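Clakitent project: progress to 7 June 2020

The two-arm recordings are going really well! We now have 361 examples saved, 161 of them with both arms sharing one object, and Liis Butkienė has checked every one. Ihor Romaniuk has cut the reset between runs to 12 seconds — a huge help on long days.

Soft, bendy items are still the hardest to teach, so they get most of our time until August.

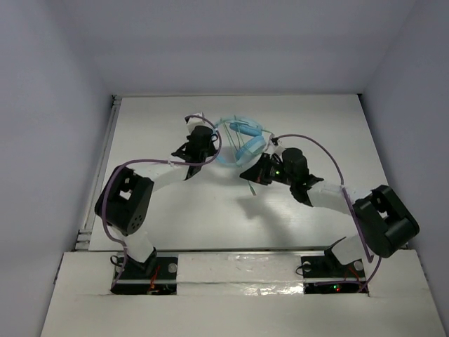 Yen-ting Chiang will start the first training run once 10 more sessions are in.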